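Flimberg Adaptive Dance Kit, reviewed
Sep 14, 2019

I run a movement class for adults with disabilities, and I am tired of kits that promise to run it for me. The Flimberg costs $113. For that you get a music player with big buttons, a set of floor spots, 30 cue cards and a booklet of warm-ups.

The player is decent. It's loud enough for our hall, and the buttons can be pressed with an elbow, which two of my dancers do. The cards I'm less sure of. Half of them show moves that assume you can stand on one leg.

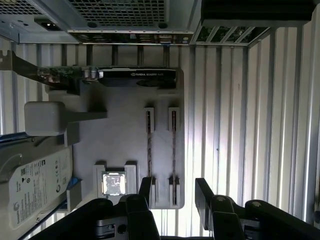
The floor spots slide. Flimberg says they grip on wood, and maybe they do on somebody's wood. On ours, Leena Oksanen stepped on the blue one in the first song and I put the whole set back in the bag. We used tape after that.
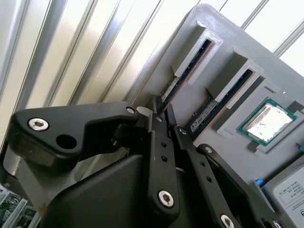 The booklet claims better coordination in 10 sessions. Better than what, and measured how? It doesn't say. My dancers did get smoother at the arm circles by April, but they were also doing arm circles every week. I'd also like to know how the player comes apart when a button sticks. Give me hex-socket screws, like the silver ones on that black gripper, and I can deal with it myself. The Flimberg's case is glued.

Buy the player if they ever sell it alone. For the full kit, 2 stars out of 5.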